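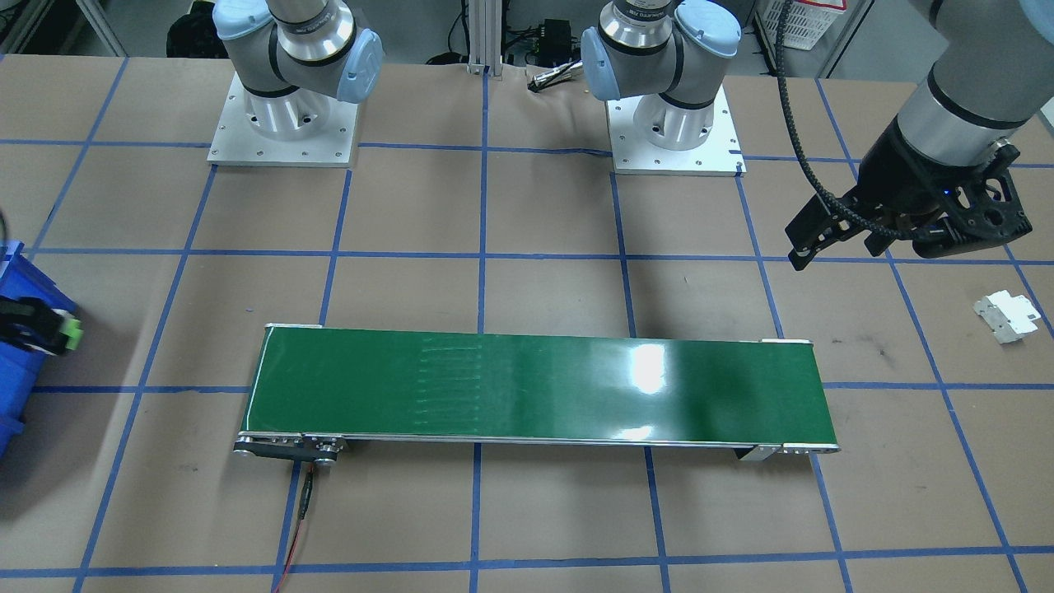 Paper down, tape grid done, green belt in place.

flemby_bench
Posted 10 Jun 2021
Finally got the little conveyor onto the table. I covered the top in brown paper and ran blue painter's tape both ways to make big squares, so I can put things back where they were. The paper has creased and it's buckling near the back edge. Do I redo it or live with it? Also, the belt is shiny dark green and the glare is driving me nuts.

Amel12
Looks good to me! I'd leave the wrinkles alone. Mine went wavy back in March and I've done nothing about it.

maliktapes
Disagree, sorry. Pull it up and start over with heavier paper – you'll be chasing that buckle forever. I paid for a 1,000 foot roll and I'll be buried with it.

Amel12
He'd have to redo all that tape too though. Every single line, both directions. No thanks.

valtus_fan
For the glare, move your lamp before you do anything to the belt. I tried a matting spray on mine and it went sticky, had to buy a new belt.

flemby_bench
No spray then, thanks. What about the faint streaks on the left half of the belt? Scuffs or the seam?

maliktapes
Can't tell from that. Run a fingernail across with the power off. If you feel a step, it's a seam.

valtus_fan
I'd tidy that cable at the drive end as well. It hangs straight down in front and I know I'd catch it with my sleeve.

Amel12
Ha, I like mine hanging, easier to unplug. But sure, a clip under the rail wouldn't hurt.

flemby_bench
Ok, clip tonight, lamp tomorrow. Paper stays for now (sorry malik).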